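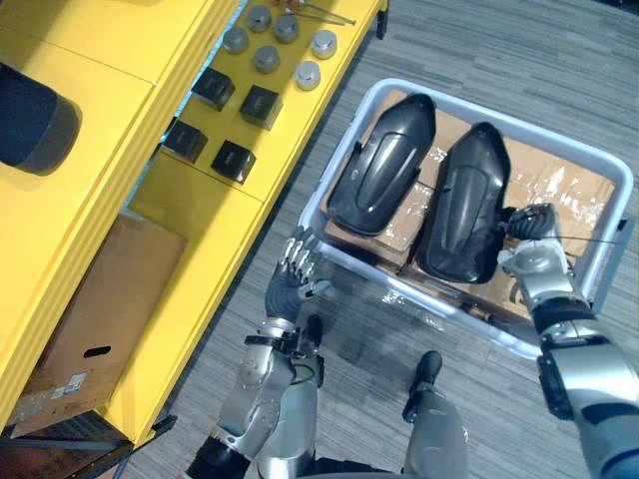 Why does a small town shop still stock parts for a stove last made decades ago? Because people keep coming in for them.

Nelham, Tuesday, ten to eight. Door still locked, a man outside with a burner ring in a bread bag. Pirjo Seppälä lets him in early. She always does, apparently.

The stove is the Ornberg. Squat, heavy, ugly if you ask Mathis Royer, who has repaired them most of his working life and owns 2. The factory shut and the spares should of gone with it. Seppälä bought the lot instead, 1,000 cartons, unsorted, labels mostly eaten by mice.

"I thought a year to clear it," she says. "Maybe less."

That was before the forums found her. Orders now from all over, handwritten ones too, some with cash folded inside. Door hinges go fastest. Then grates. Flue collars she rations, one per customer, no exceptions, not even for Royer (he has asked).

Prices? Low. A hinge pin is 70 cents, same as when she opened. Postage costs more than the part. Her accountant, Ottavio Galli, has stopped bringing it up.

Back room next. Cold, smells of oil and cardbord. A kettle on an Ornberg, naturally. December is the worst month, she says, first hard frost and the phone starts before she has her coat off.

The man with the bread bag got his ring. Wanted a spare as well. She sold him one, wrote it in the book and went to look for more tape.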